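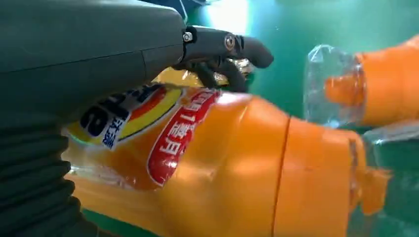
PRESS RELEASE

For immediate use

Wednesday, April 10, 2019

Grosness bottle sort opens to all households, caps and film included

Jastedlow Recycling is opening its plastics sorting room at Grosness to household drop-offs from this month. Coloured bottles, clear bottles, thin film. Any state. Squashed is fine, split is fine, neck torn off is fine.

Up to now the room has only taken bagged loads from shops and cafes on the Hollach side of town. Households were asked to use the kerbside box, which does not take film and often goes back with the orange and dark coloured bottles still in it. The complaint we hear most, by a long way.

The new service is called Nava. Bring a bag, tip it in the hopper by the side door, take your bag home again. No booking. No charge for homes. Traders carry on with the existing account arrangment.

What we take

Drinks bottles, any colour, any size up to 6 litres
Cleaning and laundry bottles, rinsed
Thin film, carrier bags, wrapping, bottle sleeves
Caps and lids, on or off
Imported bottles with labels in any language. Leave the label on

What we don't

Anything that has held engine oil, paint or weedkiller
Black food trays (still no buyer, we are looking)
Polystyrene
Nappies. Please

Bottles with the neck ripped or cut away used to be pulled out and binned. That stops. Coloured plastic will go in its own bale and clear in another, and a bottle that is part clear and part coloured goes with the coloured. Film comes off first as it wraps itself round everything further down the line and then the whole lot has to be switched off while somebody unpicks it.

Karabo Hendricks, sorting room manager, said: "People keep ringing to ask if a bottle is too far gone. Crushed, chewed by the dog, lid missing, whatever. Bring it in. The only thing I would ask is empty. Half a bottle of old cola goes over the floor and we are mopping until dinner."

She added: "Orange is the one everybody thinks we can't use. We can. It sells for less than clear, but it sells, and a full bale of one colour is worth having. A mixed one hardly covers the lorry."

The trial

A trial ran at Grosness last October with households on two estates. 800 homes were leafleted. The trial took in 3,000 kilos of plastic by the end of the month, more than the room had planned for, and the bay had to be cleared twice on Saturdays. A second bay has been marked out next to the first and the hopper has been moved nearer the road so cars needn't reverse.

Wrapping film was the suprise. It came in stuffed inside bottles, knotted round bottles, in bags inside other bags. If you can keep film in a seperate bag it saves a lot of picking. If you can't, bring it anyway.

Do I need to wash things? A quick rinse. Not the dishwasher.

Do I need to peel labels? No. They come off in the wash tank.

Should I squash bottles? Up to you. Flat ones are easier to carry.

Glass? No, glass stays at the bottle bank in the Hollach car park.

Opening

Tuesday to Saturday, 8am to 4pm. Closed bank holidays. Side door only, the front is for lorries. Please keep children in the car or by the hand, the yard is busy in the mornings.

The first 100 households through the side door get a reusable drop-off bag, green, with the Nava name on. After that they are on sale at the desk while stocks last. Any strong bag does the same job.

School and club visits to the sorting room can be arranged on a Tuesday afternoon. Groups must wear closed shoes. Gloves and glasses are provided, smallest size fits from about junior age.

Press

Reporters and photographers are welcome on opening morning from 9am. Ms Hendricks will be free for interviews until the first collection lorry comes in, and again after. Please ring the Grosness desk beforehand so we can have a hi-vis ready for you.

Notes to editors

1. Jastedlow Recycling runs the Grosness sorting room and the cardboard yard at Hollach.
2. Nava is the name of the household drop-off service only. Trade collections keep the Jastedlow name.
3. The October trial weight is for all plastics, film included, weighed on arrival.
4. Service area is Grosness and Hollach. Homes outside can use it too, we don't check postcodes.

Ends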